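**Re: Moving the allotment water butts, worth it?**

**tumwood_sal** wrote:

Right, I've had the plot at Tumwood since April and I'm already fed up of the standpipe queue. Thinking of getting two big butts off the shed roof. Natnael on the next plot reckons 300 litres is plenty, but I've got courgettes, beans and a daft number of tomatoes. Has anyone done it properly, with guttering and all?

**berhanu_n** wrote:

Go bigger! I started with a 300 and it was dry inside a week that first warm spell. I've got a 2,000 litre tank now (second-hand, from a farm sale) and I've not touched the standpipe once this year. You do need a solid base though, mine's on slabs and I'm still a bit nervous of it.

**Clerkel** wrote:

2,000 litres on an allotment? Where do you put your veg?

I'd say mulch first and worry about tanks later. I put down a thick layer of grass clippings after a good soaking and only water the beans every few days. Costs nothing. 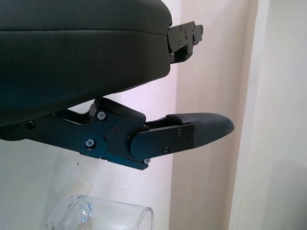 The other thing is the roof. A little 6x4 shed just doesn't catch that much, so you could have the biggest tank in the county and it'd sit half empty all summer.

**berhanu_n** wrote:

Mine fills over winter, Clerkel, that's the whole point of having a big one. And grass clippings are slug heaven. I lost a whole row of lettuces that way.

**Clerkel** wrote:

Let them dry out a bit first then. Never had a problem here.

**abenezer_y** wrote:

Somewhere between the two of you for me. Two ordinary butts linked with a bit of hose near the bottom, lids on, bricks underneath so the can fits under the tap. Do check your plot rules first Salvador, our site made a chap take his gutter down!

**tumwood_sal** wrote:

Cheers all. Rules say butts are fine but nothing taller than the shed, so the monster tank's out (sorry Berhanu). Going for two linked ones, and I'll try clippings on the beans only. What size hose did you use, Abenezer?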